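POLS 174 - Parties, Activists, Turnout
Notes for week 6: conventions and who goes to them
Instructor: Farah Majimbun
Section leaders: Hamisi Mollel, Nyokabi Masanja

Reading: Mollel packet, ch. 2 and the Mekitbridge survey. Skim the appendix, skip the regression tables for now.

Where we left off: difference between a party member, a party voter and an activist. Member is a formal thing (dues, card) in some countries, barely means anything in the US, you just check a box when you register. Activist = gives time or money between elections.

Main question today. Why would anyone pay for a hotel and sit through two days of speeches when their vote counts the same as the guy who stayed home?

Three kinds of payoff, old list, still useful:
Material - jobs, contacts, internships. Small for most people.
Social - friends, being in the room, meeting people from other towns.
Purposive - you believe in it. Surveys always show this one highest, but be carful, people like to say it.

Mekitbridge survey: 198 people interviewed in the hallway at a state youth convention. Hallway matters. Who is in the hallway and not in the session? Write that down, it comes back on the midterm.

What they found, short version. Most came with someone they already knew. First-timers talked about speakers, repeat attenders talked about people. Asked again in June, the repeat group was still doing stuff (phones, doors), first-timers had mostly dropped off. Up to 23 interviews had no usable follow-up, so don't lean on the June numbers too hard.
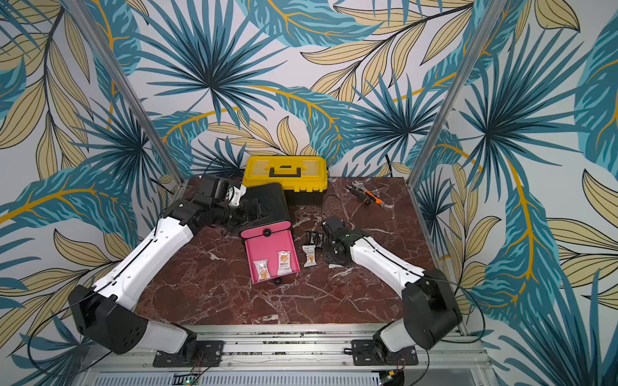

Selection problem. Do conventions make people active or do active people go to conventions? Can't tell from this design. Ideal would be a lottery for tickets, compare winners and losers. Biwott tried something close with travel grants, see packet. Effect was there but smaller then the organizers hoped.

Media trust. Attenders on both sides trust national news less than ordinary voters in their own party. Masanja's point in section: distrust can be a group marker, you say it partly to show you belong. Doesn't mean it's fake.

Terms to know:
selective incentive
free rider
purposive benefit
convenience sample
mobilization vs. persuasion (we only did mobilization, persuasion next week)

For section: bring one page on the Odham county party case. Did the youth wing change the platform or just the volunteer list? Pick a side. Shabani Mbwambo's memo is the best source, the newspaper pieces mostly repeat it.

Papers back at the end of lecture. Regrade requests to your section leader, in writing, not to me in the hall.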